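Home Care Skills, Unit 6: Desks, Tables and What Stands on Them
Handout to go with the talk
Rocío Usuga, Premunano Adult Learning
November 4, 2021

Welcome back, everybody, and thank you for bringing such good questions last time. I promised I would write up the part about work surfaces, as we ran short and I talked far too fast at the end. Please read this through before we meet again and bring your own notes from home.
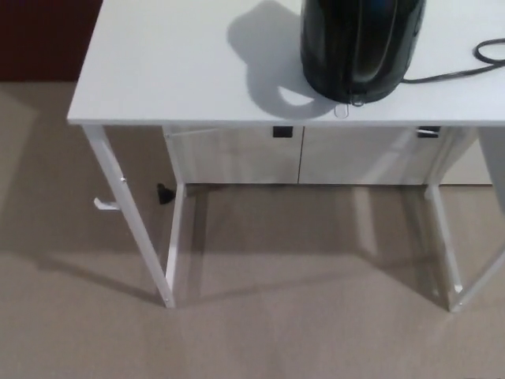
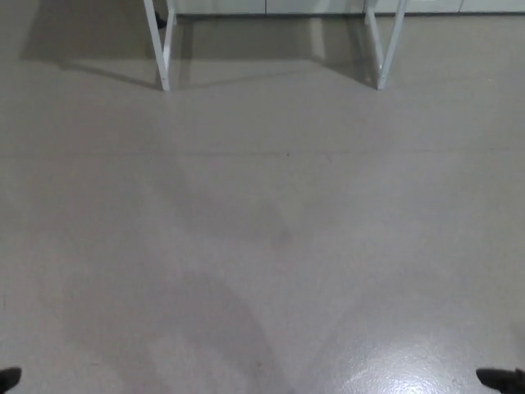

Surfaces and the floor under them.

When we talk about looking after a desk or a table, most people think straight away of the top, and of a cloth going round and round on it. I would like you to begin lower down. Get into the habit of standing back a little and taking in the whole piece, legs and floor included, before you touch anything. White furniture is a good teacher for this, as it shows every mark sooner or later. Take the white desk with the black kettle on it: the kettle's cord runs off to the right across the top and curls into a loose loop, and anybody wiping that desk has to decide what to do about the cord before the cloth comes out. My own answer is to unplug the kettle, let it cool all the way, and lift kettle and cord together onto a tray. If you only push the cord back with your hand, you will be wiping around it, and the strip you miss will be the strip where the crumbs collect. (I did exactly this for years at my first job, at the Paucar guesthouse, and my supervisor used to run one finger along the back of the desk and hold it up for me to see.)

Order of work

We went through this in class, but several of you asked for it in writing, so I am setting it down the way I do it myself.

Clear the top first. Cups, papers, chargers, the kettle if there is one. Put them on a tray or in a shallow box and leave that somewhere you won't trip over it.

Dust before you wet anything. A dry cloth folded in four gives you plenty of clean sides to turn to. Work from the back toward yourself.

Then the damp cloth, wrung out well. I said "damp, damp, damp" so many times in September that one of you wrote it on the board, and I was very pleased to see it there! If water stands on the surface after the cloth has passed, wring it again. Water likes to sit along a front edge and creep into a seam.

Dry with a second cloth. Please do not skip this on a matte white top, where smears can show up as soon as the light comes in from the side.

Drawer fronts next, if the desk has them. Wipe along the top edge of each drawer, where fingers go, and then the gap between two drawers that sit side by side. A cloth wrapped over a butter knife does nicely in a thin gap - go gently and don't lean on it.

Legs last. Start high and finish at the floor. Metal legs made from square bars have corners that hold dust, and wherever two bars come together near the floor you will want a soft brush as well as the cloth. If you come across a screw or a bolt, see whether it has worked loose while you are down there.

About kettles

Somebody asked whether a kettle belongs on a desk at all. Well, in a small room it often has to, and I would much sooner see it on a steady desk than on a stool or on the floor. Keep it away from the front edge. Keep the cord from hanging down where a child, a cat or your own elbow can catch it, and don't stretch it tight to reach a far outlet either. A glossy kettle shows fingerprints, so give the outside a wipe with the damp cloth and then the dry one, always unplugged and cold. Never put the kettle in the sink unless its own booklet says you may. For the inside, follow the booklet too - there was a lively discussion about vinegar, and I haven't forgotten it, we will come back to it in Unit 7 with the coffee makers.

Carpet and hard floors

Under a desk on carpet, vacuum slowly, with the small nozzle around each leg. If you move the desk, lift it with another person at the other end. Dragging pulls at the carpet and it isn't kind to the legs. When you set it down again, try to find the old dents.

A smooth floor is easier in some ways, but grit under a metal leg will scratch it, so sweep before you shift anything. Pale gray floors are forgiving about dust, perhaps too forgiving, and you can walk past a dirty one for a week without noticing. Crouch down and look across it toward the window and you will see what I mean.

For next time

Choose one desk or table at home or at work and go through the whole order of work. Write down how you dealt with the cord, if there was one, and which part took you longest. Half a page is fine.

Those of you doing the practical at the Tarkadmont building, we meet in room 413 and the cloths are provided. Bring an apron and closed shoes. The Brusto reader has a longer section on furniture feet, page 265, which is worth your time if you have wobbly tables to deal with.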